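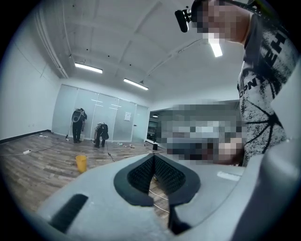

Nedaren software, progress page

Stuff from the Flarkdale room, mostly on the control and logging side. Updated 13 April 2025. More pictures when Vilja gets round to sorting the folder.

Time sync
Three people with gear on, one clock. Head unit and hand-held gripper now stamp off the same source. Drift was 30 ms in January, down to 2 now. Uwe rewrote the buffer — twice — and the second one stuck.

Tracking
Plain white walls, frosted glass, long ceiling lights. Not much for the pose estimator to hold on to. Wood-grain floor helps a bit, same pattern repeating does not. Brunello added a check that throws out matches that jump a plank over. Still loses it on fast wrist turns.

Floor work
Two people bent down at the back, backpacks on. Bending is where the old filter fell apart, gravity estimate went sideways. New one holds. Cinzia has the plots, ask her.

Clutter
Buckets, small bottles, cables across the floor. Segmenter keeps merging cable with the plank lines, white ones less so. Labels for the yellow bucket are fine. Gualtiero is retraning on the hard clips only.

Planner
Valentini branch merged. Replays a recorded hand path and checks reach before anything moves. 400 paths through it so far, the failures are nearly all low reaches near the floor. Britton branch on hold.

Tooling
Episode viewer loads 1,930 clips without choking. Scrub bar is still off by one frame at teh end, known bug, dont file it again.

Next up: calibration script, then the export format. Questions to Uwe or Cinzia.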